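Whose bedroom is it anyway

I've now read the Vukance report twice, once on the train and once on Friday with a pen in my hand, and I'm still grumpy about it.

The claim, if you missed it: you don't need a robot to teach a robot. You give people a pair of hand-held grippers with cameras on them, send them home, and let them pick up their own stuff. Collect 4000 of these little recordings, train on the lot, and the arm in the lab is supposed to manage objects in rooms it has never been in. Bronwyn Whitelaw sent it to me with the subject line "you'll hate this", and she knows me pretty well.

I don't hate all of it. A box of glucosamine capsules held at a slant over somebody's duvet is a far better test of a grip than the painted cubes we all used for years. It has print all over it, and the bed behind it is just as busy.

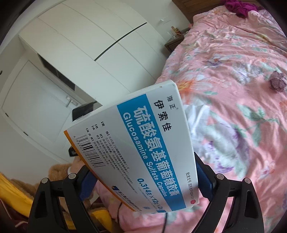

My trouble starts with the word "homes". Go to the appendix and the recordings come from 54 homes, which sounds like plenty until you see how the testing was done. Three homes were held back. Three! And two of those were in the same building as homes used in training, with the same built-in cupboards. I wouldn't call that a new room. I'd call it next door.

Then there's the hand problem. A person with a gripper in their fist still has a shoulder, a wrist and a lifetime of knowing how cardboard behaves. They lean and they shuffle their feet. The arm is bolted to a bench and can't do any of that, so some share of those lovely smooth motions must be useless to it. How much? The report doesn't say. Lachlan Sutcliffe reckons they filtered out the unreachable ones beforehand, and if so I'd like to see how many got tossed. 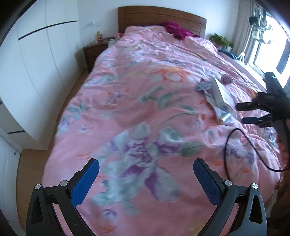
Two grippers at work over a floral duvet, with a white box lying on the covers.

Beds are a good choice, I'll give them that. Soft, wrinkly, and the colour is all over the place. But the results table lumps beds in with tables and counters under "surfaces", so there's no telling whether the method copes with bedding or whether the counters are carrying it. I emailed to ask for the split in March and haven't heard back.

Georges Akl thinks I'm being unfair and that any method this cheap deserves some slack. Maybe. I'd hand over the slack more happily if they ran it again with whole buildings held out and put the bed numbers in their own row. If anyone reading has tried the released code on their own arm, leave me a comment, especially if it flopped.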